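Chapter 8
What a success rate leaves out

Before reading this chapter you should be able to say what a policy is, how one is trained from demonstrations, and why results on training homes and unseen homes are reported apart. Chapter 7 treated the last of these as a matter of bookkeeping. We now take a less trusting view.

Most papers on household manipulation end in a table. The table has a row for each method, a column for each task, and in the cells a percentage which readers carry away and repeat. The reader who asks what was counted, who counted it and what was thrown away before counting will often find the answer in a footnote, or will not find it at all. The running case in this chapter is the Fancombe bathroom study, chosen because its authors released their logs. They recorded 3078 attempts. They scored 2679.

8.1 The missing attempts

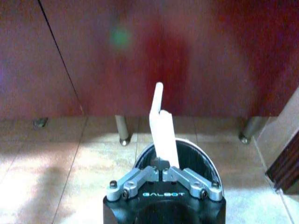
A discarded attempt is one that was made and then left out of the score. The Fancombe authors give three grounds for this: operator error, sensor fault, and "object not presented". The first two are at least familiar. The third hides a judgement, and wrist views show why. Suppose that a thin white piece stands upright in the gripper, its lower end lost in the dark of the housing, with a red cabinet filling the view behind. Is the object held, wedged, or merely resting there? A single view of that sort cannot settle it, yet a label must be given, and the person giving it usually knows which method is being tested. When Amado Macapagal relabelled the logs without that knowledge, he agreed with most of the published labels. The disagreements, though, were not evenly spread. They fell mostly on attempts by the baseline, and mostly in one direction.

We do not claim that anyone cheated. A small lean in doubtful cases is enough to produce the gap the paper reports, and a lean of that kind is hard to notice from the inside.

8.2 The setting as a hidden variable

The second difficulty is the room. Bathrooms are described in the paper as "cluttered, reflective and unmodified". The last word deserves some pressure. Unmodified by whom, and when? The published protocol fixes the starting pose and the lighting but says nothing of where people may stand, and a mirror makes that omission matter.

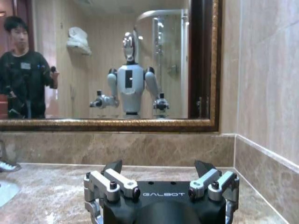 Figure 8.2 Wrist view over a marble counter. The mirror returns the robot and a man with a handheld device.

A policy trained on views like Figure 8.2 receives its own body twice, once directly and once by reflection. It also receives a person. If people tended to stand nearer, or to raise an arm, when a hard task was about to begin, the policy could learn to read the person instead of the counter. The Skoster benchmark masks mirrors for this reason. The Tan protocol keeps them and asks everyone to leave the room. Fancombe did neither, and its authors argue that real homes contain both mirrors and people. So they do — but real homes do not contain the same few people in the same dark shirts throughout training and testing.

The proper check is cheap. Run the trained policy with the reflected region blurred, then again with a different person in the room. If the score holds, the worry can be dropped. Neither run is reported.

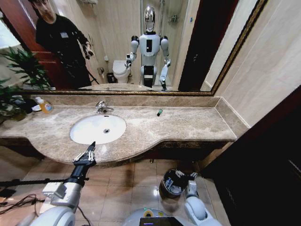 8.3 Deciding when a task has ended

Disposal tasks look easy to score. The item is in the bin or it is not. In practice the hand stops over the opening, the liner hides what lies inside, and the scorer must choose a moment at which to look. Fancombe scored at the end of the arm's motion. Skornus, working with similar tasks, scored after a fixed wait and then had the bin emptied and its contents checked. The second rule is slower and duller, and we recommend it.

Work through the following before turning to Section 8.4, where the logs are examined in detail.

1. Treat every discarded attempt as a failure and state how the ranking of methods could change. Then treat each as a success.
2. Write a rule for "object held" that two people could apply to wrist views without speaking to each other. Test it on a classmate.
3. Macapagal's relabelling covered 2677 of the scored attempts. Find out from the logs which were left out, and decide whether you care.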